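Introducción a la liturgia y los sacramentos
Apuntes de la unidad 7: el catecumenado antiguo
Prof. Kianoush Amini

En los primeros siglos nadie pasaba de la petición al bautismo en una tarde. Quien quería ser cristiano se presentaba con alguien que respondía por él, y se le preguntaba por su oficio, su casa y su modo de vida. Si era admitido, empezaba un periodo de escucha que en algunos lugares duraba hasta tres años.

Los catecúmenos asistían a las lecturas y a la homilía, y salían antes de la oración de los fieles. De ahí viene la distinción entre misa de los catecúmenos y misa de los fieles, que aparece en los manuales antiguos.

La última etapa coincidía con la Cuaresma. En ella había:
- inscripción del nombre
- escrutinios y exorcismos
- entrega del Símbolo, que se aprendía de memoria
- devolución del Símbolo ante la comunidad

El bautismo se celebraba en la vigilia pascual. La explicación de los ritos llegaba en los días siguientes, y a esa enseñanza la llamamos mistagogia. Conviene no confundirla con la catequesis previa, error frecuente en los exámenes.

Para la próxima sesión hay que leer el capítulo 2 del cuaderno de Sille Holst, hasta la página 183. El comentario escrito tendrá un máximo de 3000 palabras y se entrega en septiembre.

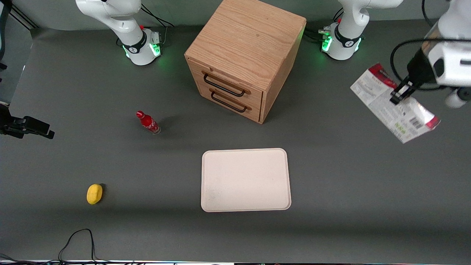 En el comentario se citará al menos una catequesis mistagógica, indicando la traducción utilizada.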